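What the new work at Arnov asks from us

When they told us in October that part of our packing work will be taught to robots, I went home and did not sleep well.

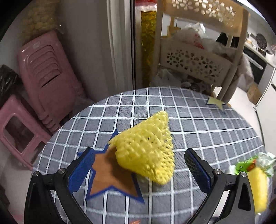 I have packed fruit and small goods for Arnov for a long time, and I know what it is to lose a line. At my first job, in Tunov, the sorting machine came in spring and by summer we were half the people. So I expected the same story again, only with nicer words.

It is going differently, at least until now. I want to write down how it looks from inside, while I still remember what I was thinking at the beginning.

My shift is now divided in two. Before lunch I pack as before. After lunch I do the teaching work, where I hold the gripper in my hand and do one small task again and again, so that the robot can later learn from the recording. The plan for one afternoon is 100 repetitions. The first week I did not come even close, and my wrist was hurting. Now I reach it most days, if the task is not a stupid one.

Soft things are the most difficult. A foam fruit sleeve weighs nothing and it runs away when you only touch it. With my fingers I never had to think about this. With two stiff pads I have to decide where to press, how much, and from which side to come. I discovered that I know many things about my work which I could not explain to anybody before. For example, I always open the sleeve a little with my thumb before the fruit goes in. The gripper has no thumb, so I had to find another way, and my way is now in the instructions for the others. I admit I am a little proud of it.

Some changes I don't like. In packing we talk the whole time – about children, prices, who is ill. In the teaching work everybody looks at their own hands, and after two hours the room is so quiet that I hear the refrigerator. Also, the counting makes me nervous. In packing a bad piece was just a bad piece and you took another one. Now a bad repetition gets marked, and somebody from Lirnero, who prepares the recordings, sends it back with a comment. The comments are polite. I still read them twice.

The pay for the teaching hours is a bit higher. We asked for this and we got it, mostly thanks to Natália Baláž from our shift, who went to the office with a written list and did not leave until they read all of it. She asked also what happens with us when the robots have learned enough. The answer was that there will always be new products, and that 4 of us can go for training in machine supervision. We are around twelve. I can do this subtraction, and so can they.

I have put my name on the list for the training. My husband thinks I should wait and see how it goes for the first group, but I waited already once, in Tunov. If I get the place, I will write here how it is, and also if I don't get it.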